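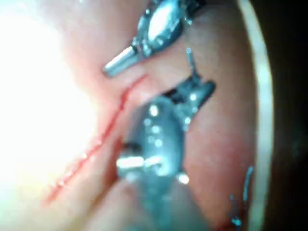

Gukus suturing cell: setup and upkeep

Maintained by Abrehet Negash and Fasil Shiferaw. Send corrections to Abrehet.

Scope

These notes cover the two-arm suturing cell on the Privalar bench: instrument fitting, camera, lights and daily care. Recording format and labels are in the Livley data card.

Layout

Arm A holds the upper grasper and arm B the needle driver. Both hang from the Tomaszewski rail. Do not loosen the rail clamps to gain reach; move the tissue tray. The rail was aligned in September and the offsets in cell.cfg are only good for that position.

Fitting the instruments

1. Power down both arms and wait for the brake click.
2. Seat the instrument, turn the collar to the stop, then check that the jaw pin is flush on both sides.
3. Power up and run home_jaws. The jaws open and close 10 times.
4. Close on a scrap of suture and pull by hand. If it slides, change the instrument. Raising the grip limit wears the cable and does not fix a worn jaw.

Instruments are retired at 25 sessions. Write the session number in the log before the arm is powered, even for short tests.

Camera and lights

The camera has fixed focus, so a jaw brought right up to the lens will be soft. Leave the lens alone. Set exposure with tissue in the tray - moist tissue reflects far more than the gray card. Some washout on the lit side is accepted as long as the incision and both jaw tips can be made out. If they can't, lower the left lamp first.

Cleaning

Wipe the lens before every session and the jaws after every session. Pick suture ends out of the hinges with fine tweezers. Fluid left in the hinge shows up as error 507 (jaw current high) at the next homing. Flush with 200 ml of distilled water, work the jaws by hand, dry, and home again.

Known problems

Arm B drifts slightly after a long pause. Re-home before picking up a needle.

The collar on the spare driver is tight. Berhanu Endale has the correct wrench.

home_jaws does not check which instrument is fitted. Set the type by hand in cell.cfg.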